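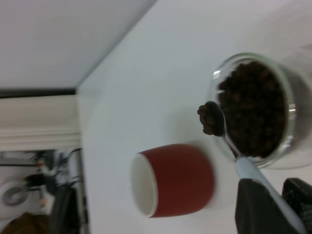 Wrist camera view during the bean-scooping task, Plamden lab open day.

Clokier opened its Plamden site to visitors on a Friday in June, and I joined the afternoon group of 18. The bench work was all manipulation software. We were shown the control stack, Runon, first from the operator console and then at the table.

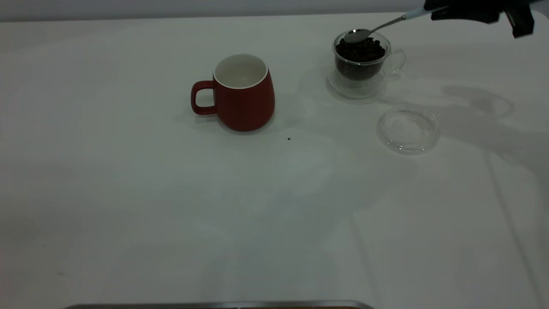 Runon splits control into two loops. A learned policy proposes short chunks of end-effector poses, and an impedance controller tracks them. Contact is the hard part: with the spoon's bowl in among the beans in the glass cup, position error turns into force, so stiffness is lowered along the tool axis. The current policy was trained on 2940 demonstrations.
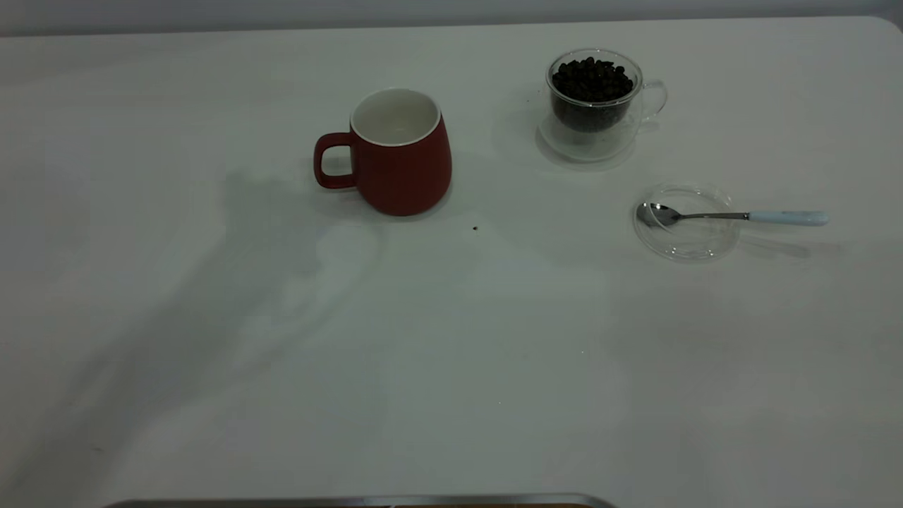 Perception was discussed at more length. Clear objects return poor depth, and the team has dropped depth input entirely in favor of fixed and wrist color views – a choice I would like to see tested under other lighting. Inference takes 52 ms per chunk.
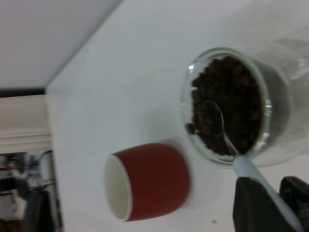 Bezawit Asfaw

The last stop was Stamatopoulos, the replay tool. It lines up camera streams, joint torques and policy output on one timeline, and an engineer can branch from any step. Clock drift between cameras is corrected offline. Export is still limited to six channels. My question about replanning after a failed grasp was deferred to the next visit.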